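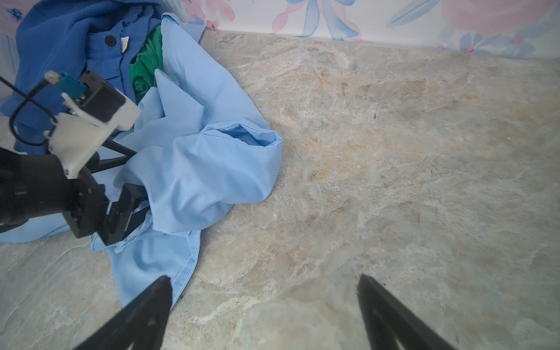 Two Lomemley arms at work on a pile of shirts, seen from the wrist of one of them.

Storkex opens orders for Lomemley, a two-arm kit for learning to handle clothes

2018-02-04 - Storkex today opened orders for Lomemley, a tabletop kit with two robot arms, black two-finger grippers and wrist cameras. It is made for labs and classrooms that want to work on laundry, a job full of twisted sleeves and fabric that never lands the same way twice.

The first 13 kits went out to testers in October. Between them they recorded 3,483 practice runs with shirts, towels and pants, and 635 of those come with every kit so new owners have something to study on day one.

"Shirts are wonderful and terrible," said Hanna Koval, who leads the project at Storkex. "I've spent whole afternoons on one sleeve, and I still get excited when a gripper takes hold of a good fold!"

Camera mounts are 3D-printed, and the print files are included. Software is by Nurkine and runs on an ordinary desktop computer. Lomemley does not fold laundry on its own out of the box - users guide the arms by hand and train from there.

Orders are open through the Storkex website. Replacement fingertips are sold separately.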